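OK gripper nerds, swapping fingers on our two-arm folding rig is finally done and I have THOUGHTS. Thread, because I've been boring my housemates with this since Monday and it's your turn now.

Quick background. Two small arms, one table, a pile of T-shirts. The job is to pick up a shirt, get it stretched out between the arms, lay it flat and fold it. The folding is the easy bit! Finding two decent spots to hold is where all the misery lives.

We had two sets of fingers to try. Set one is the Nastby, which is wide and flat with a rubbery pad. Set two is the Tramano, narrower, with a bit of an angle at the tip. Same arms, same motors, same controller settings to start with. I was dead certain the Nastby would win.

Reader, the Nastby did not win.

With the wide pads you get a lovely firm hold once the cloth is in there. Getting it in there is another story. On a crumpled shirt the pad pushes the fabric along the table like a little bulldozer, and then it closes on a big fat wad with three layers in it. Good luck unfolding that.

The Tramano tips go in under a wrinkle and come up with one layer way more often. First time I watched it I yelled and scared Kulap (sorry Kulap).

Numbers for those who like numbers: 1373 grasp attempts all up across both sets, 900 of them on the Tramano because I got carried away and kept going. Not a fair split, I know, I know. I'll even it up before I make any proper claims.

The test I care about most is the stretch. Both arms grab, lift, then move apart until the top edge comes up tight. Too little and the shirt sags in the middle, too much and one side pops out of the fingers and you start over. 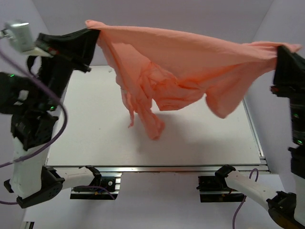 What I've been playing with is how fast they pull. At the old speed, thin cotton would swing about for ages and the camera would get a blurry mess to work from. Slowing the last bit of the move down helped heaps. I also put in a short pause before the overhead shot, which feels like cheating but it's my rig and I make the rules.

Sleeves are still my enemy. A sleeve that's twisted up looks a lot like a hem to the software, so it'll happily decide that's a corner and go for it. Next job is feeding it more examples of bad sleeves. I have a whole tub of ugly op-shop tees for this exact purpose and the colours are glorious.

Somebody always asks about the controller, so: we're on the Drekunlow board at the moment. I like it! The current readout is smooth enough that you can feel out when cloth goes tight without a separate force sensor. It gets a bit jumpy on very light fabric. The Srisuk one is sitting in its box on my desk and I'm itching to plug it in.

Kulap Phromma did the new finger mounts and they are a delight. Two bolts a side and you're swapped over before the kettle boils. The old ones needed a tiny hex key that lived permanently under the fridge.

Things I'd tell anyone trying this at home or in a lab: check your fingertips line up every single morning. Mine drifted a hair and I lost 133 grasps to it before I twigged. All of those are thrown out of the count above, in case you were wondering.

Also tidy your cables early. A loop that's fine when the arm is tucked in can be far too short at full reach, and you want to learn that slowly, with your hand on the stop button.

Heavier stuff is next. Tea towels, then a hoodie if I'm feeling brave. My guess is the Nastby pads get their revenge on thick fabric, where the grip matters more than sneaking under a wrinkle. Would love to hear from anyone who's tried narrow tips on fleece or denim!

And yes, for the three of you who messaged, it can do socks. It can't do PAIRS of socks. Please stop asking, I've got my own sock problems.

Off to run another batch before tea. Will post the Srisuk comparison in this same thread once I've got it going.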